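Setting Up Your Pegboard, Part 2: Hanging the Tools

2018-07-07
By Hanna Nowakowski
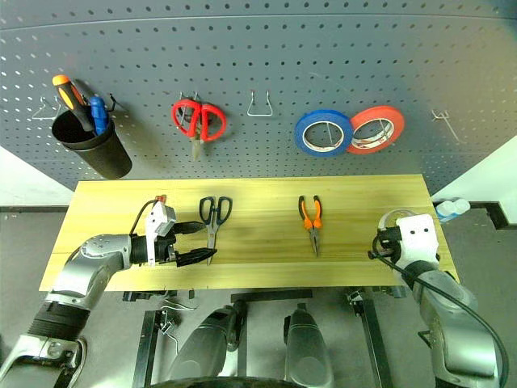
By now the board should be screwed to the wall and the bench pushed up underneath it. If it wobbles when you lean a hand on it, go back to Part 1 and tighten the corners before you hang a single thing. I skipped that in March and had to take everything down again, which was a whole evening gone!

I'm using the Brundel hook pack here, but any hooks that fit your holes will do. Get the plain wire ones if you can (the fancy coated ones cost more and I couldn't tell you what for).

1. Dump everything you want to hang onto the bench. Scissors, pliers, screwdrivers, tape, the lot. Put back in the drawer whatever you haven't touched in a year.

2. Lay the keepers out on the bench in the order you'd like them on the wall. Shuffle them around for a bit. I like drivers on the left, scissors next, tape over to the right.

3. Start with the cup holder. Hold it up to the board, pick your holes, and press the hooks in until they seat. A little tilt is fine – mine has one and the screwdrivers stay put.

4. Drop the screwdrivers in, tips down. Two or three is plenty for a small cup.

5. Scissors go on a single hook, points down, with the loops at the top.

Caution: hang scissors closed, and always toward the back of the bench where you won't brush past them. If there are kids in the house, put them somewhere higher or lock them away.

6. Tape rolls want a hook that sticks out far enough to go right through the core. Slide the roll on, then give it a tug. If the hook tips forward, push it back in and try again.

7. Leave a hook or two with nothing on it. You will buy something next week, I promise, and it's so nice to have a spot ready.

8. Pliers last. They're heavier than they look, so use a hook that grips the board in two places.

Note: some hooks lift out when you pull the tool up in a hurry. A Klinhom clip across the bottom of the hook cures it. Capucine Ferrand put me on to these, and I now have 100 of them in a jar, so ask me if you're nearby.

9. Use the setup for a few days before you call it done. Anything that keeps ending up on the bench is hanging in the wrong place. Move its hook closer to where you stand and see if that helps.

Part 3 is labels and the drawer underneath – I'm still waiting on the dividers.

We use cookies to remember your preferences. By continuing to browse you accept our cookie policy.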